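Tudar FG-2 Two-Finger Gripper Kit for Bench Arms

Product page and hands-on review

Overview

The Tudar FG-2 is a two-finger gripper kit for small bench-mounted robot arms. It is aimed at people who work with cloth: laundry handling, garment sorting, textile recycling lines and the labs that develop software for them. It ships with a parallel drive unit, one pair of wedge-shaped fingers, a wrist camera with its mount, a cable set and a license for the Lollent control package.

We have been running the kit since March on folding and pick-up tasks. The notes on this page come from that work and from the sheet that ships with the product. If you only want the specs and order codes, they are near the end.

What the kit is for

Most general-purpose grippers are made for boxes, bottles and machined parts. They close on something that keeps its shape. A T-shirt does not keep its shape, and the usual flat pads either push the fabric along the table or pick up three layers when you wanted one.

The FG-2 fingers taper to a point. The point goes in at the hem or under a fold, and the flat inner faces hold what they catch. You can approach a garment from above or from the side at a low angle. The side approach is the one we use most, and the arm needs enough clearance at the table edge to do it.

Using the wrist camera

The camera sits behind the drive unit and looks out past the fingers. Both fingertips are always in view, so you can see where the tips are in relation to the cloth without a calibration step. It also means that the lower part of every picture is taken up by the fingers. If your software expects a clear view of the work, mask that area or add a second camera overhead.

Glare is the main problem. A white table under ceiling lights gives a bright patch that moves as the arm moves. Orange cloth on white is easy for the software to separate. White cloth on white is not, and we would not try it without changing the lights or putting a mat down.
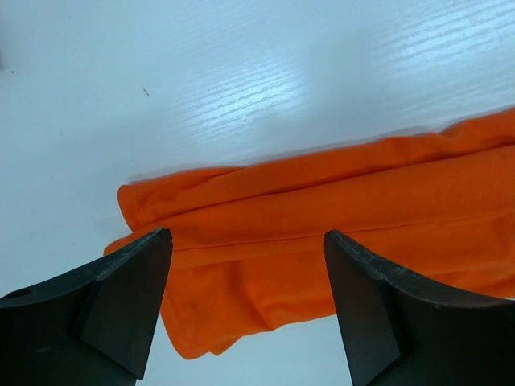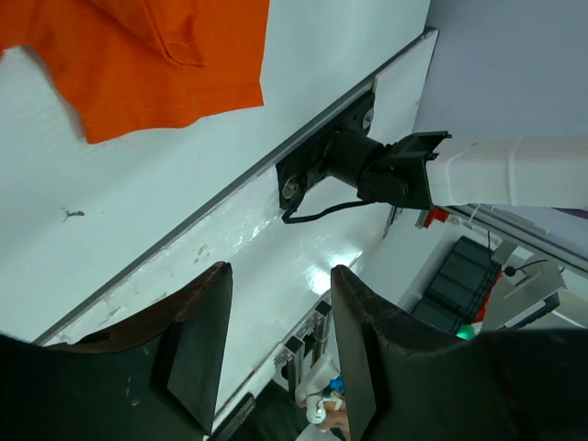 Views past the fingers, with orange cloth on the white table.

Marleny Henao
Applications Engineer, Bench Systems

Setting up

The gripper goes onto the wrist with four screws. The hex key is in the box. Run the cable down the arm and leave a loop at each joint, then turn the wrist by hand through its full travel with the power off. If the cable pulls tight anywhere, redo the loop before you go further. On our first try it caught at the wrist, and the connector had to be reseated.

The camera uses its own USB cable and does not share the gripper's power line. The supplied cable is long enough for an arm mounted at the edge of a table with the computer underneath. For a larger frame you will need an extension, and it should be a powered one. We tried a cheap passive extension and lost the picture several times a day.

Lollent finds the gripper on start-up. Open the Tools tab, pick FG-2 from the list and press Home. The fingers open fully, close, and open again. Keep your hands away while this runs. Homing takes 20 seconds and has to be repeated after every power cut.

Grip force

Force is set on a scale from 1 to 10. For T-shirt cotton we stay at 3 or 4. Fleece and towels need 6. Anything over 8 left a mark on thin jersey, which may or may not matter to you. The setting is saved with the task file, so a towel task will not use the T-shirt value by mistake.

There is no slip sensor. The drive reports how far the fingers closed, and from that you can tell whether something is between them. It will not tell you how many layers you have. Nisha Bhardwaj on our software side wrote a short check that compares closing distance to a saved value for one layer. It works well enough on heavy cotton and poorly on thin fabric. The script is on the downloads page under FG-2 Extras.

Test results

We ran 300 pick-ups of a T-shirt from a flat table, starting from whatever position it landed in after the previous drop. The arm was under software control with the standard Lollent cloth routine.

Total attempts: 300
Failed pick-ups: 57
Success rate: 81 percent

Most of the failures were the same kind: the tips slid over the top of the fabric and closed on nothing. Lowering the approach height helped, but then the tips rub on the table, and a hard table will wear them. A thin mat is the better fix. We did not rerun the full test with a mat, so there is no figure for it here.

Folding is a different job, and the result depends much more on your software than on the gripper. We do not give a folding score for that reason.

Wear and spare parts

The finger edges take most of the wear. Check them weekly if the arm runs every day, and look at the last half inch near the tip first. Replace both fingers together – a new one next to a worn one will not meet evenly and the grip gets worse. Swapping a pair takes a few minutes and the gripper must be homed again afterward.

Lint collects around the slide. Blow it out with low-pressure air. Do not oil the slide, as the oil ends up on the fabric.

What we would change

The fingers could be narrower. They hide a good part of the table at close range, and on small items like socks that makes it hard to see what you are about to pick up.

The manual is thin on cable routing, and the drawing on page 6 shows the connector the wrong way around. Tudar has been told about it. The corrected page is on our downloads page.

Specifications

Type: electric parallel gripper, two fingers
Maximum load: 900 g
Force settings: 1 to 10
Camera: wrist-mounted, USB
Software: Lollent, single-seat license included
Mounting: four-screw wrist flange

Order codes

FG-2-K Full kit with camera
FG-2-N Gripper and fingers, no camera
FG-2-F Replacement fingers, pair
FG-2-C Cable set

Lead time and price depend on quantity. For quotes, write to Aigars Zariņš in sales and include the make of your arm. Adapter plates for Vermeulen arms are in stock. Urkgate arms need a spacer, sold separately.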